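Call for participants: household tap water study, Dindalton and Pisatside

Rudero is recruiting 200 households for a study of how tap water changes between the street main and the kitchen tap. The work covers hardness, dissolved copper, dissolved lead and free chlorine. Sampling takes place in the home and is carried out by the participant, using a kit supplied by post. No previous experience is needed.

Background

Water leaving a treatment works is tested often. Water standing overnight in the pipes of a private house is tested much less, and the results depend heavily on pipe material, pipe length, the age of the joints and how long the tap has been shut. The study compares first-draw samples (taken before any other water is used in the morning) with flushed samples taken from the same tap shortly afterwards. Homes of all ages are wanted. Flats served from a shared tank are eligible and will be analysed as a separate group.

Who can take part

You may apply if you are aged 18 or over, live at an address in Dindalton or Pisatside supplied from the public main, and expect to stay there for the full 12 weeks of sampling. One person per household should apply and should take all of the samples where possible. Tenants do not need the landlord's permission to run a tap, but must obtain it before agreeing to the optional pipe survey.

Households with a water softener may take part if there is an unsoftened tap in the kitchen. Homes on a private well or borehole cannot be included. Please do not apply if plumbing work is planned during the sampling period, as new joints affect the metal readings for some weeks.

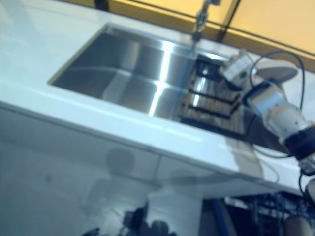 Samples must be taken from the cold kitchen tap. Bathroom taps, outside taps and boiling-water taps are not suitable. If the tap has a filter cartridge that can be removed, take it out the evening before and refit it after the flushed sample. Leave any aerator in place.

What is involved

Each participant receives a Sosa kit containing sample bottles, labels, test strips for chlorine, a cool bag and a record sheet. On one morning each week you will:

fill one 70 ml bottle with the first water drawn from the tap
run the tap at a steady flow until the water feels evenly cold
fill a second bottle of the same size
dip a test strip in a fresh glass of water and note the colour band
write the time of each sample on the record sheet

The bottles for metal analysis contain a small quantity of dilute acid as a preservative. Do not rinse them, and keep them upright and out of the reach of children. Gloves are provided. If any of the liquid touches the skin, wash it off with plenty of water.

Bottles should be kept in the fridge and handed in at the Pisatside collection point by Friday of the same week. A bottle handed in late will still be tested for hardness, but its chlorine reading will be taken from the record sheet only.

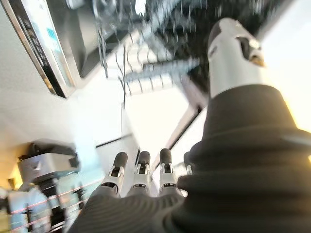 Robotic hand with black ribbed wrist cover, seen from behind.

Optional pipe survey

Participants may also agree to one home visit, during which a surveyor will identify the incoming pipe, measure the visible run to the kitchen tap and record the material of each section. Floorboards and fixed panels will not be lifted. Please clear the cupboard around the stop valve beforehand. Refusing the visit has no effect on your place in the main study.

Payment and results

Each household that completes the sampling will be paid £40 by bank transfer. Households that withdraw early will be paid in proportion to the number of weeks completed. There is no extra payment for the pipe survey.

You will receive your own readings in writing, set beside the legal limits for drinking water. Any lead reading above the limit will be reported to you as soon as it has been confirmed by a repeat test. Addresses are stored separately from results, and published tables will show the district only.

How to apply

Ask for an application form at the Rudero office in Dindalton, or write to Zainab Garba, study coordinator, at the same address. Give your name, district, type of home, approximate building age if known, and whether a softener is fitted. Applications close at the end of December. Places are allocated by building age and supply zone, and unsuccessful applicants will be held on a reserve list unless they ask to be removed.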